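Print this article
E-mail this article

3.2 Small drinks and the perforated basket

Most of the households in the Plokum set kept drinks in more than one place. Cans in the door, bottles on the counter, a few more in a bag by the back step. We wanted to know what happens to this when a single open basket is offered as the one place for drinks, and whether small bottles are harder to keep tidy than cans. Short answer, yes, a bit. Long answer takes up the rest of this section.

Materials first. White plastic basket, rectangular, walls pierced with round holes. Drinks of the sort bought singly at a corner store. White tabletop, kept clear of kitchen clutter so that people would think about the basket and not about the crumbs. 63 households took part, 16 of them in Tekcombe and the rest in Macedo. Each had the basket for the whole of October.

Bottle shape turned out to matter more than we planned for. The squat kind, short with ridged molding high on the body, stands well on a flat table and takes up little height, so people reach for it first and put it back last. Figure 2a has a bottle of this type, light blue screw cap, blue label round the lower part, standing upright with the basket behind.

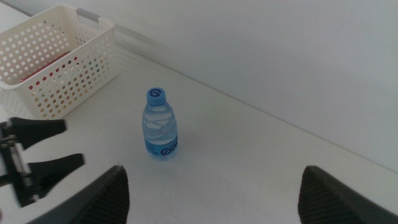 We never put the short ones in the basket, they just lived on the table, wrote a Macedo household on the return sheet. You can see how much is left in them from across the room and you grab one on the way out. If it went in with the cans we forgot we had it.

Similar remarks came back on other sheets and we took them seriously. A basket that hides the level of the water is a basket people stop using for water. The holes help less than expected. They let you see that something is in there, not what.

Packing order. Three ways were seen in the returns: tall things at the back, tall things at one end, or whatever came to hand. Tall at the back was the most common in Tekcombe. In Macedo no clear favorite. Households that laid bottles down gave it up early, mostly citing rolling, and went over to standing everything upright. Standing in a row is slower to fill but quicker to take from, and when one drink comes out the neighbors keep thier place if the row is snug against a wall.

The row in Figure 2b is the upright kind, three drinks across the basket, red can at the left and partly behind the clear bottle in the middle. Overlap like this was common in the sheets too. It saves width. It also means the can gets overlooked, and overlooked cans were the main complaint of the Brindard follow-up, where people bought more of a drink they allready had.

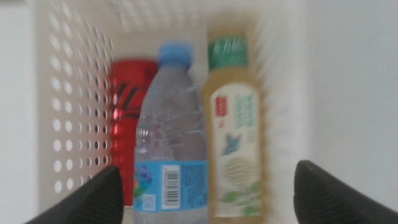

3.3 Labels and facing

Second question was wether it helps to turn labels outward. We asked for it in 2 of the weeks and left people alone for the others. Most did it for a day or so and then stopped - nobody faces labels in a hurry. Where it lasted there was one person doing all the shopping.

Label height is the other thing. On the small bottles the label sits low, so once the bottle is in the basket the cap is what people go by. Cap color then does the job of the label. Several sheets said as much without being asked. Cans have no cap and from above they look alike, which may be part of why they get overlooked. We did not test stickers on can tops, should have.

This site uses cookies. By continuing to browse you agree to our use of cookies. Accept | Settings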